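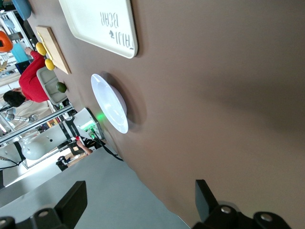 Lemons going soft - fridge or bowl?

melleck_mo
Bought a bag of lemons Sunday, half of them squishy by Thursday. Kitchen gets hot. Where does everyone keep theirs?

Jadwood
Fridge. Sealed bag, squeeze the air out. Mine do 4 weeks easy.

tkachenko_t
Disagree. Cold lemons give no juice, and they pick up smells. Bowl on the side, buy fewer. Two at a time is plenty

Jadwood
So take it out 30 mins before?? Or roll it on the worktop. Never had one taste of anything but lemon.

tkachenko_t
Had one taste of onion. Not going back

Vittoria Barbieri
My mum freezes hers whole and grates them straight into pasta, peel and all. Unwaxed ones only tho. For juice I'd cut them first - more than 8 in a bag and you'll not get throuhg them fresh anyway.

melleck_mo
Freezing whole, never thought of that. Do they go mushy after?

Vittoria Barbieri
Yes, very. Fine for juice, no good for slices

Jadwood
Still say fridge

melleck_mo
Trying bag in fridge for half, freezer for teh rest. Ta all

2 shares | 8 comments

Related threads
Limes gone brown inside, still ok?
Getting wax off lemons
Preserved lemons - how much salt
Best bread bin for a small kitchen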